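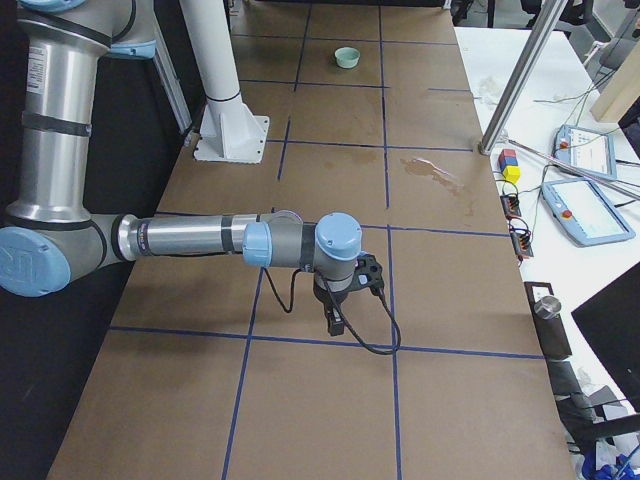
Worktable with a brown covering and blue grid lines

Painter's tape

Painter's tape is a pressure-sensitive tape, usually thin crepe paper with a weak adhesive. Used to mask off areas during painting, also for marking out, labeling and light temporary holding. Most often blue, though green, yellow and purple are sold too. A close relative of general masking tape -- stickier, cheaper, harder to get off after a few days.

Construction

Backing is creped paper, which stretches a little and tears by hand. Adhesive either rubber or acrylic. Rubber grabs faster, acrylic stands up better to sunlight. Flat-backed types (often washi paper) give a sharper paint line but don't bend well around curves.

Adhesion and removal

Sticks best to clean, smooth, dry surfaces. Dust, grease and water all weaken the bond. Edges tend to lift first, and a strip laid over another strip has a small gap on each side of the crossing where paint can get in. Old tape goes brittle and comes up in slivers. Usual advice is to pull slowly, back over itself at a low angle, and to score a dried paint edge with a knife beforehand. Left over adhesive is normaly removed with mineral spirits or a citrus cleaner, tested first on a hidden spot. 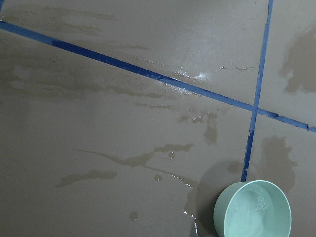 Other uses

Layout. Lines can be laid, checked and moved without marking what's underneath. Stage crews, tile setters, quilters, sign shops. The Millo hall in Irnen, floor area 3,468 square feet, was taped out full size for the Stisetti furniture show before any walls went up. Svenja Kofler, who drew the plan, later published it as a booklet in 800 copies.

Protection. Laid along a cut line it reduces splintering in veneer. Over paper or card coverings it holds seams down, or divides the sheet up into sections.
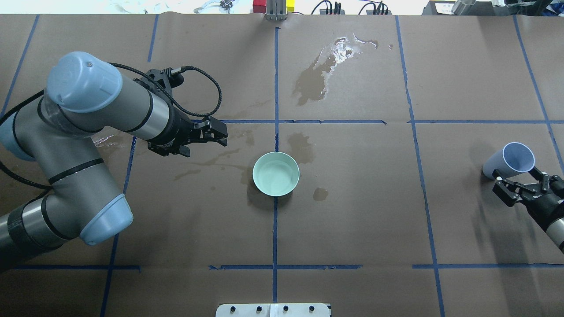

Kraft paper tabletop divided by strips of blue painter's tape

Storage

Cool, dry, out of the sun. Rolls kept on their side pick up grit along the edges, wich then spoils the paint line. A roll that has dried out is sometimes warmed for a few seconds to get it unwinding again -- results vary.

See also

Masking tape
Drafting tape
Gaffer tape
Kraft paper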